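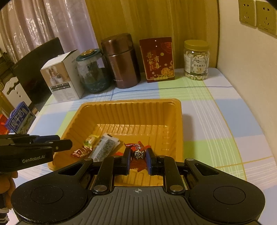 Red candy in the grip, over the tray.

Rule Five

The rule book at Stotex was eight pages long and Imani Muriithi had been hired to make it shorter.

She was given a desk on the second floor in Clirnden, beside the printer, and a login. Her first job was to read the rules and then watch people follow them. The people were at home, mostly, at their own tables, with a gripper in each hand and a tray in front of them. They picked up candy and put it down again. Their recordings came in overnight and Cellska, the client, wanted them by the end of May.

Rule one said to check that both grippers opened and closed all the way. Rule two said to wipe the pads. Rule three was about lighting. Rule four said that hands should stay behind the grippers and never reach past them into the work area, even to fix a mistake. Rule five said: The table must be cleared of all personal items before recording begins.

She could see who had written which ones. Four sounded like someone who had watched a lot of recordings. Five sounded like someone who had a clean table.

Her supervisor was a man named Mfinanga who ate lunch standing up. He had written rule five.

"They ignore it," he said. "Fail them and they'll stop ignoring it."

"Has anyone failed them before?"

"Not consistently."

So she failed them. All that first week she opened recordings, looked at the back of the table, and pressed the button. A kettle, fail. A pile of school books, fail. A cat's dish with no cat, fail. She got faster. The system sent each person the same message, which was rule five with the word Reminder in front of it.

On the Wednesday she came to number 3181. A checked tablecloth, pale blue and green and pink. A yellowish tray with candy in it. Along the back stood a box, a jar with a gold disc on its lid, a tall flask the colour of an old penny, a red packet with gold writing, and a jar of cashews. Under the rule it was not a close call.

She watched the whole thing before she pressed anything. The work was very good. The fingers came down one on each side of the wrapper and closed without crushing it. The lift was slow and even. The second gripper waited over at the left rim, out of the way, and stayed there until it was wanted. Whoever it was never rushed the release. They opened the fingers, paused, and only then drew back. Rule seven asked for that pause and hardly anyone did it.

She pressed fail. The message went out.

The next recording from the same person arrived the following night. The tablecloth was gone, and so was everything along the back. The table was bare. The fingers came down and the candy slid away from them on the first try, and on the second, and the tray went with it. The person kept going. By the end the tray had turned nearly sideways and a hand had come in past the gripper to straighten it, so she had to fail that one as well, under rule four.

She went back and played 3181 again. Then she played the new one. She put the two side by side and let them run.

There was a box at the bottom of each recording where people could leave a note. Most left it empty. The new one said: I took off the cloth because of the reminder. The tray moves now. My mother would like her things back on the table if possible as she has her nuts there and her flask. Please advise.

Imani read it and went to find Mfinanga. He was standing at the window with a container of rice.

"What is rule five for?" she said.

"Clear table."

"But what for?"

He chewed. "Names, addresses. Somebody left a bank letter out once and we had to pull a whole day of work. And people knock things over. There was a mug of tea."

"So it's for letters and mugs."

"It's for everything. If you say letters and mugs, someone will leave out a passport."

"The client wants homes," she said. "It's in the contract. It says ordinary homes in ordinary use. I've been failing all the ordinary ones."

He looked at the rice for a while. He asked to see the two recordings, and she brought the laptop over because he didn't like to sit. He watched the bare table first, with the tray going round, and made a small noise when the hand came in. Then he watched 3181 to the end.

"That's a nice pause," he said. "On the release."

"Rule seven."

"I wrote seven."

"I thought someone else did."

He closed the container. "Write me a new five. One page."

It took her three days and it was not one page. The first draft had a list of allowed objects, and she threw that out when she got to fruit. The second had a distance in centimetres, and she tried it at her own kitchen table with a ruler and found she couldn't hold the ruler and the grippers both. The third draft she read aloud to the woman who looked after the printers, who stopped her at the word "proximate."

The version that went out on January 18, 2023 read:

5. Leave your home as it is, with these exceptions. Put away anything that shows a name, an address or a number that belongs to you. Put away open drinks. Move other things back until you can reach every part of the tray with both grippers and touch nothing else. If you use a tablecloth, keep it. If the tray slides, stop and fix the tray with the recording off.

Mfinanga changed "put away" to "remove" and she changed it back. He let it stand.

She then had to go through everything she had failed and look at it again, and that used up the rest of the month. The kettle passed. The school books did not, as one had a child's name on the cover. She looked for the cat in the recording with the dish but it never showed up. She passed 3181 and typed a note in the box underneath, as she now had permission to do.

You can put your mother's things back, it said. Please keep the cloth on.

The answer came with the next recording. It said: She says thank you. She wants to know can she move the nuts to the other end.

Imani checked the rule. She wrote back that the nuts could go at either end.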